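Erna 데이터셋 카드 및 도구 안내

버전 2 계열 (2월 갱신)

개요

Erna는 휴대형 그리퍼로 수집한 양손 조작 시연 데이터와, 이를 학습용 궤적으로 변환하는 소프트웨어 도구를 함께 배포하는 저장소이다. 본 문서는 데이터의 구성, 처리 절차, 품질 기준 및 알려진 제한 사항을 기술한다. 데이터 형식의 세부 규격은 docs/format_ko.txt를, 제어기 연동 방법은 docs/runtime_ko.txt를 우선하여 참조한다.

저장소는 세 개의 패키지로 나뉜다. Skoscombe는 마커 검출과 자세 추정을 담당하고, Celov는 시간 동기화와 궤적 정제를 수행하며, Kaewkla는 정제된 궤적을 정책 학습기와 재생기에 공급한다. 각 패키지는 독립적으로 설치할 수 있으나 버전 번호의 앞자리가 일치하여야 한다.

데이터 구성

현재 공개분은 총 1,889개의 에피소드로 이루어져 있다. 이 가운데 400개는 평가 전용으로 분리되어 있으며, 학습 목록에 포함하여서는 안 된다. 분할 목록은 splits 디렉터리에 텍스트 파일로 제공된다. 평가용 에피소드의 식별자는 버전이 바뀌어도 유지된다.

에피소드 하나는 다음 항목을 포함한다.

head/ 머리 시점 영상
left/, right/ 좌우 그리퍼 시점 영상
pose.parquet 양쪽 그리퍼의 6자유도 자세
width.parquet 손가락 벌림 폭
meta.json 작업 코드, 보정 파일 해시, 검수 상태

작업은 탁상용 소품, 용기류, 조명 기구 등 실내 물품을 다루는 것으로 한정한다. 작업 코드는 동사와 대상 분류의 조합으로 부여하며, 동일한 대상이라도 파지 위치가 다르면 별도의 코드를 사용한다. 수집 공간은 일반 실내이며, 배경을 가리거나 조명을 통제하지 않는다.
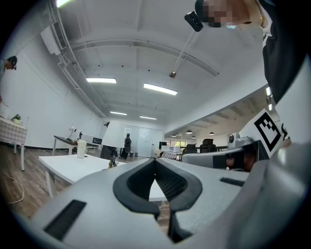
그리퍼 시점 영상은 시야각이 넓어 가장자리 왜곡이 크다. Skoscombe는 어안 모형으로 내부 파라미터를 추정한 뒤 마커 모서리를 보정된 좌표계에서 다시 검출한다. 보정 전 영상에 일반 핀홀 모형을 적용하면 자세 오차가 허용 범위를 벗어나므로, 외부 검출기를 사용할 경우에도 calib 디렉터리의 어안 계수를 반드시 적용한다.

상대편 그리퍼가 시야에 들어오는 구간에서는 해당 마커로부터 양손 간 상대 자세를 직접 계산한다. 마커가 가려진 구간은 관성 측정값과 전후 프레임의 자세로 보간하고, pose.parquet의 interp 열에 참값을 기록한다. 보간 구간을 손실 계산에서 제외할지는 사용자가 설정 파일에서 지정한다.

처리 절차

원본을 직접 변환하는 경우 다음 순서를 따른다. 중간 산출물은 단계별 디렉터리에 저장되며, 실패한 단계부터 재실행할 수 있다.

skoscombe calibrate --input raw --out calib
skoscombe track --calib calib --out tracks
celov sync --tracks tracks --out synced
celov clean --config configs/clean.yaml
kaewkla pack --split splits/train.txt

동기화 단계는 머리 시점 영상의 시각을 기준으로 삼는다. 그리퍼 영상과의 시간차가 50밀리초를 초과하는 에피소드는 자동으로 보류 목록에 등록되며, 검수 없이 병합되지 않는다. 보류 사유는 logs/sync_hold.csv에서 확인한다.

정제 단계에서는 정지 구간을 잘라 내고, 속도의 불연속점을 표시한다. 정지 구간의 판정 기준은 작업 코드별로 다르게 설정되어 있다. 기본값을 변경한 경우 변경된 설정 파일을 결과물과 함께 보관한다.

전체 변환에는 약 900기가바이트의 여유 저장 공간이 필요하다. 공간이 부족한 환경에서는 --stream 옵션을 사용하되, 이 경우 단계별 재실행은 지원되지 않는다.

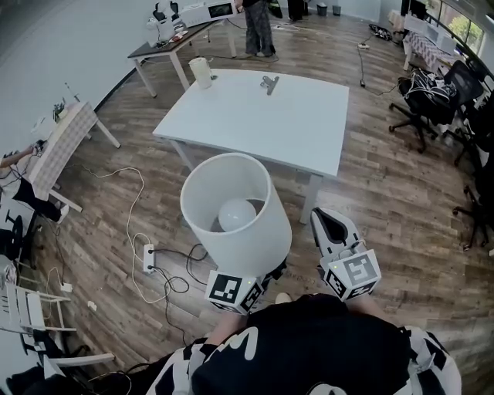

분류 C: 양손 협응 및 대형 물체

분류 C는 물체의 크기나 형상으로 인해 머리 시점에서 가림이 자주 발생하는 작업을 포함한다. 원통형 갓과 같이 내부가 비어 있는 물체는 윤곽만으로 접촉 위치를 판단하기 어려우므로, 대상의 자세 주석은 제공하지 않고 그리퍼의 자세와 벌림 폭만을 제공한다.

학습 시에는 머리 시점과 양쪽 그리퍼 시점을 모두 입력으로 사용할 것을 권장한다. 단일 시점만 사용한 결과를 보고할 때에는 사용한 시점의 명칭을 명기한다. 행동 표현은 현재 그리퍼 좌표계에 대한 상대 자세를 기본으로 하며, 절대 좌표계 표현은 kaewkla pack의 --frame world 옵션으로 생성한다.

로봇 재생 시 유의 사항

사람이 생성한 궤적은 로봇의 관절 한계나 특이점을 고려하지 않은 것이다. Kaewkla 재생기는 실행 전에 역기구학 해의 존재 여부와 양팔 간 충돌을 검사하며, 검사를 통과하지 못한 궤적은 실행을 거부한다. 해당 검사를 비활성화하는 옵션은 시뮬레이션에서만 허용된다.

알려진 제한 사항

마커가 영상 가장자리에 걸친 구간에서 회전 추정값이 흔들릴 수 있다. 직사광이 드는 창가에서는 노출 변화로 인하여 검출이 누락되는 사례가 보고되었다. 손가락 패드의 변형은 모형화되어 있지 않으며, 벌림 폭은 패드가 변형되지 않은 상태를 가정한 값이다.

개인정보 및 이용 조건

배포 영상에 나타나는 인물의 얼굴은 비식별 처리 대상이다. 처리가 누락된 구간을 발견한 이용자는 에피소드 식별자와 프레임 번호를 이슈로 등록하여야 하며, 해당 영상을 재배포하여서는 안 된다. 인물의 신원을 추정하거나 외부 자료와 대조하는 행위는 금지한다.

데이터는 연구 목적으로만 이용할 수 있고, 소스 코드에는 각 패키지의 LICENSE 파일에 명시된 조건이 적용된다. 결과를 발표할 때에는 데이터셋 명칭과 버전, 사용한 분할 목록을 함께 기재한다.

변경 이력

2.1 분류 C 작업 코드 정비, 어안 계수 파일 형식 변경
2.0 좌우 그리퍼 시점 동시 제공, interp 열 추가
1.3 동기화 보류 목록 도입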